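Mar 13, 2018

Splitting the edge pass out of the coverage planner

I spent most of the winter on one part of the floor cleaning software, and I said in September that I would write it up when it worked. It half works, so I'm writing it up now.

The job is finishing tiled floors in new flats after the tilers and decorators have gone through. Belmont is the name of our planner. It takes a floor map, works out an order for the strokes and hands them to the arm controller. For the open floor it has been fine for a long time. You lay parallel strokes over the room, overlap them a bit, and turn at the ends. Any textbook will give you a version of that.

The edges were the trouble. Until this winter Belmont treated the wall as a place to stop. It shrank the room by a safety margin, covered what was left, and then ran once round the outline of the shrunken room. With a margin of 15 mm that leaves a strip of tile all the way round that never gets touched, and the strip is where most of the grout haze and plaster dust ends up. If you make the margin smaller, the map error puts the tool into the skirting.

I tried the obvious thing first and cut the margin down while slowing the arm. It was a waste of two weeks. The map is built by Gundine, our perception package, from depth frames, and glossy tile is bad for depth. A reflection of a door or a window gives you points below the floor, and a bright patch of glare gives you no points at all. The floor plane survives this because there is so much of it. The line where the floor meets the wall does not. In one flat the fitted line wandered by 21 mm along a wall that was perfectly straight.

So the edge is now a separate pass with its own controller, and the map is only used to get near it. The steps are:

Approach. The arm comes down on the floor well clear of the wall and settles to a light downward force.

Search. It moves sideways towards the wall at a crawl until the sideways force goes over a threshold.

Follow. It holds both forces, down and sideways, and moves along the wall. The position across the wall is whatever the contact says it is. The map only supplies the direction, and that gets corrected as we go.

Leave. It backs off at an angle when it reaches a corner, a door frame or the end of the section.

Search and follow were quick to write. Leave took longer than the other three together, and most of the bugs still on my list are in it. A door frame stands proud of the wall, so the sideways force jumps, and the controller can't tell that from a blob of dried adhesive. At the moment it stops, lifts, and asks Gundine whether there is anything upright within 40 mm of the tool. If the answer is yes, it treats it as the end of the section. If the answer is no, it tries again once with a lower speed and then marks the spot on the map and moves on. I don't love the single retry, but more than that and it started scrubbing the same spot for ages.

Grout lines gave me less bother than I expected. A line running along the direction of travel does nothing. A line crossing it shows up as a small dip in the downward force, and the first version reacted to the dip by pushing harder, so it dug in slightly and then bounced out the other side. A slower force loop cured that. I did look at feeding the tile layout in so the controller would know when a joint was coming, but it was more code than the problem deserved.

Masking tape was worse. Decorators run it along the top of the skirting, and Gundine kept choosing the tape as the wall edge. You can see why: it's a strong, clean, continuous line with a big change in colour on both sides, and the joint we want is a thin dark line at the bottom of a dull strip. The fix was to stop taking the strongest line and take the lowest one that agrees with the floor plane. That one is obvious when written down. It cost me an afternoon of blaming the calibration.

For forces and speeds I had been guessing, and the guesses were poor. What helped was watching the job done by hand and writing down what the hands do. A person cleaning an edge doesn't follow a line from a plan. They look once, get the sponge into the joint, and let the skirting guide it. They also change the angle of the sponge at a corner before they change direction, and I had those two the wrong way round. Swapping them over got rid of a small missed triangle in the inside corners.

The labels for that work were made in Droninex, which we use for marking up video. I cut each clip into the same four steps as the controller and added a fifth, for moving the supporting hand. The arm has no supporting hand, so that label maps to nothing at present. I kept it anyway. When the free hand moves, the stroke nearly always ends, and it turned out to be a handy marker for where one stroke stops and the next begins. Our stroke lengths in the planner now come from those gaps.

The logging tool, Ivanov, also got a small change. It used to record forces at 20 Hz, and at that rate a grout crossing was two or three samples and looked like noise. It now records at the full rate during follow and drops back the rest of the time. Disk use went up less than I feared. If you are reading old logs, the field names are the same, but check the time stamps before you plot anything, as the spacing is no longer even.

Still to do: outside corners, which are handled by leaving and approaching again on the other side; pipes coming up through the floor, which aren't handled at all; and some way of telling a worn sponge from a low force reading. I want to do the outside corners first. The current method leaves a gap at the point of every one of them, and the gap is in plain view as you walk in. 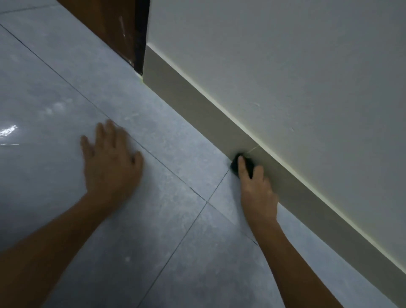 Edge work by hand: sponge in the joint under the skirting, other hand flat on the tiles.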